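4.2 Where people keep the microwave

Of the 195 households in the Merkdale survey, 111 had the microwave somewhere other than the kitchen counter. We did not expect this. Most said a table, a few said a shelf or the top of the fridge. Reasons given were short (no counter space, only free outlet, "it was there when we moved in"). Stirodville homes much the same, Lenanley slightly fewer, see Table 3. Answers from January were re-coded in October 2018 after we found two of the catagories overlapped. 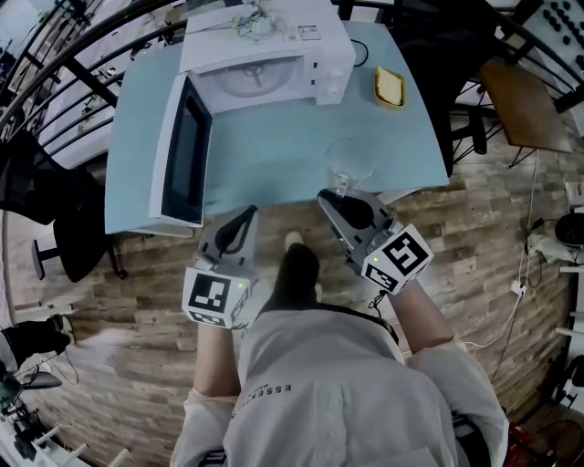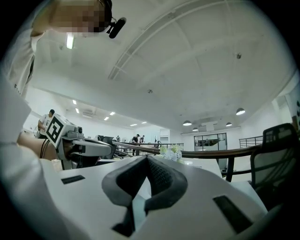 Figure 4. Microwave table, first picture, and another view from the same place, second picture.

Table placement changes what happens around the appliance, mainly on the side away from the hinge. Food waits there before heating and again after. Counter users put things down anywhere, often behind them. A door that opens to the left, as in the first picture of Figure 4, leaves the right side of the table free, and the bread or cake in its small container and the clear cup are both on that side. Same pattern in our sketches from Marín. The top of the oven also gets used as a shelf, cables mostly; again see the first picture. Cord length not recorded, should of been. We asked about door direction only in the last round so the numbers there are thin, and left handed users are not seperated out. Height of the table matters too but we leave that for Section 5.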